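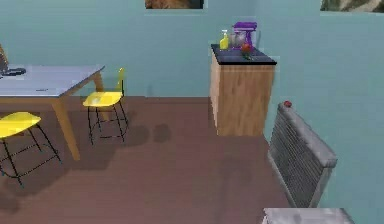

MINUTES OF THE GENERAL MEETING
Honalel Record Listening Society
23 Jun 2015

Present: Despina Matei (chair), Tincuța Căpraru (minutes), and members as signed in the attendance book.

Apologies: received by email and read out.

1. Minutes of the previous meeting

Accepted with one correction. Under item 5 the album played was the Brulix live record, not the studio one. Tincuța to amend the file copy.

2. Matters arising

The replacement stylus has been fitted. Members who sit near the left speaker said the hum is still there on quiet passages. Despina thought it was an earthing fault and will bring a different lead to the next listening night. If that does no good, the amplifier goes to the repair shop in July.

The box of singles left after the swap night has not been claimed. It will go into the next swap if we hear nothing.

3. Money

Balance in the account is $600 after hall hire. Hire has been paid to the end of the season. Subscriptions are outstanding from four members and reminders have gone out. There was a short discussion on whether to charge visitors at the door. Most were against it. Left as is - visitors free on the first night, then asked to join.

4. Programme for the second half of the year

Tincuța tabled a draft list. The July night was agreed as the Drokska session, both sides of the first album played straight through with a break for tea in the middle. She will speak for ten minutes beforehand on the horn arrangements and who wrote them, as the sleeve credits are wrong on every pressing she has come across.

Some members asked for a night on girl groups and another on organ trios. The organ trios night was agreed. Girl groups held over until someone offers to present it.

It was noted that last season leaned heavily on records from the one decade. Despina asked presenters to include at least one recording made after 1980 where it suits the theme. Not everyone agreed and it was left as a request.

Presenters are reminded to keep to 35 minutes a side, talking included. The last three have all run over and the hall has to be locked on time.

5. The Sandu collection

The society has been offered the Sandu family's records on long loan. The bulk is soul and rhythm and blues on LP, with a few gospel 78s. Despina and Tincuța have been to look. Condition is good on the whole, though some covers have water staining along the bottom and one double album has a disc missing.

Questions from the floor covered insurance, storage, and whether members could borrow from it. The family would prefer that the records stay together and be played only at society nights. The cupboard in the hall is not suitable as it backs onto the boiler. Tincuța offered a spare room at home for the time being.

Moved that the society accept the loan on those terms, subject to a written agreement. Carried, 2 against. Those against asked for it to be recorded that they support the loan but want the storage settled first.

Action: Despina to draft the agreement and send it to the family. Tincuța to price proper shelving and inner sleeves.

6. Newsletter

The next issue is short of copy. Reviews wanted, any length, reissues welcome. The piece on Brulix and the move from the dance halls to the studio will run in two parts. A member asked for the print to be larger. Agreed, even if it adds a page.

There was a complaint about a review in the last issue that called the Drokska vocals flat. The editor's view was that reviewers can say what they like as long as they sign it. No action.

7. Other business

(a) The good turntable is not to be used for background music during setup. Use the old one.

(b) Members bringing records to play should put their name on the outer sleeve. Two copies of the same LP were swapped by mistake in the autumn and only one has a scratch on side B.

(c) Request for less talking during the music. Despina will mention it at the start of each night.

(d) Parking behind the hall will be closed while the drain is dug up. Use the street.

8. Next meeting

After the organ trios night, date to be confirmed by email. Items for the agenda to Tincuța a week ahead.

Meeting closed, followed by side one of the Sandu test pressing.

Minutes taken by T. Căpraru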